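Incidencia 37: criterio de separación entre pinza y borde del recipiente
Proyecto: Brunero (simulación)
Estado: abierta
Prioridad: media
Abierta por: Pao-chu Tsao

Motivo
La guía interna de Gevton pide parar la aproximación si los dedos invaden la zona del borde. Dice "invaden" y no define nada más. Con ese texto, dos revisores pueden dar resultados opuestos y tener razón los dos. Brarnov propone resolverlo con una comprobación visual desde la cámara de la pinza. No me convence.

Registro
09:40. Releída la norma. No fija distancia ni punto de referencia.
10:15. Tan sugiere un margen de 5 mm. Pregunto de dónde sale el número. Sin respuesta.
11:30. Reviso la vista de la simulación. Los dedos van abiertos y las dos puntas coinciden en imagen con el contorno del recipiente blanco. ¿Hay contacto? Con una sola vista no lo puedo firmar, y las sombras dentadas tampoco ayudan a medir.

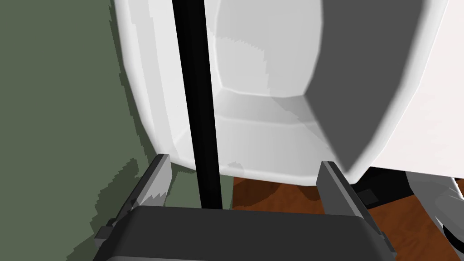

Pendiente
1. Sustituir "invaden" por una distancia mínima calculada sobre la geometría, con su tolerancia.
2. Exigir el registro de contactos del simulador junto a cada captura.
3. Tan: justificar los 5 mm o retirarlos.

No cierro hasta tener el punto 2. Si Brarnov insiste en la revisión a ojo, que conste por escrito quién la aprueba. Próxima revisión en julio.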